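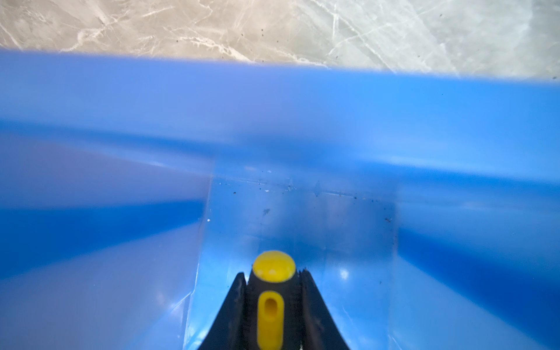
Blue bin on the marble floor, grit along the rim side.

Print this thread | E-mail this thread

Etching on polished marble, sealer or not?

eokonkwo
Sep 19, 2025
Polished marble, sealed with Narkholm 7 weeks ago. Dull rings where lemon juice sat. Water still beads on them. Did the sealer fail?

subin_y
No. Beading means the sealer is working. It slows absorption, so it helps with stains. Acid reacts with the calcite at the surface regardless. Those rings are etches and need repolishing.
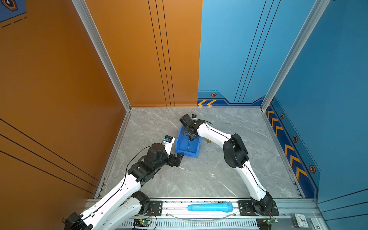
For light etches use a marble polishing powder, damp pad, low speed. Do a test patch first.

a_rondonuwu
Disagree in part. A topical coating does block acid. Flilico makes one. Mine is 2 years old with no etching.

subin_y
A coating is a film. It scratches from grit and then the film has to be stripped. I wouldn't put one on a floor that gets walked on.

a_rondonuwu
Mine gets walked on. Dust mop daily, neutral cleaner, no scratches I can find with a flashlight.
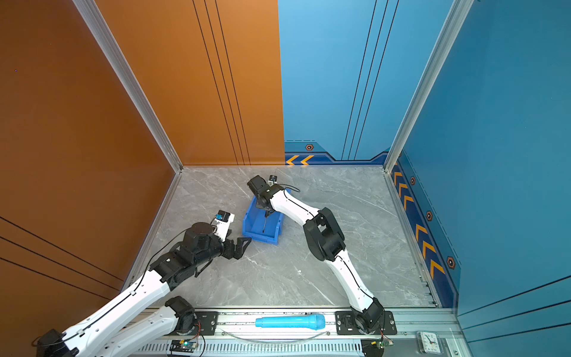
The stripping point is fair. I was quoted 3,798 for the whole ground floor, furniture moving excluded.

modupe.m
Efe, can you feel the rings with a fingernail? If so, powder won't do it. You need to hone first, then polish.

eokonkwo
Two of them, yes. The rest are smooth. Will try powder on the smooth ones in October and get a price for honing the others.

E-mail this post | Print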